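robotics club, week 3 of the gear task, a thread

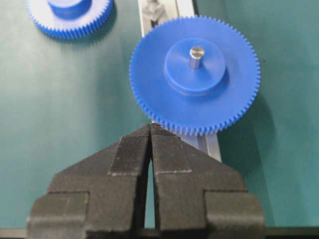 Our club at Ladport is doing the assembly challenge this year, and I somehow ended up in charge of gears. The job sounds so easy! Pick up a gear, put it on its shaft, get it to mesh with the next one. The big blue one has such fine teeth that being off by a hair means it just sits there on top of its neighbor looking smug.

2/ We named our program Eltis (long story, bad vote). Eltis is great at finding the hub. Eltis is terrible at letting go gently. We're working on it.

3/ Current plan is to come down slow, wiggle the gear a tiny bit, then push. I wrote the wiggle part myself – 553 lines, and I bet 300 of them are me arguing with myself in comments.

4/ Someone asked why we don't just grip harder. We tried that in August. The gear shot off the bench and we found it two days later inside a backpack.

5/ Practice round against Clesten is coming up and they're really good. Their wiggle is so smooth, I'm jealous!!

6/ ok if anyone has tips for tuning the push force pls reply, I'm in the lab till they lock up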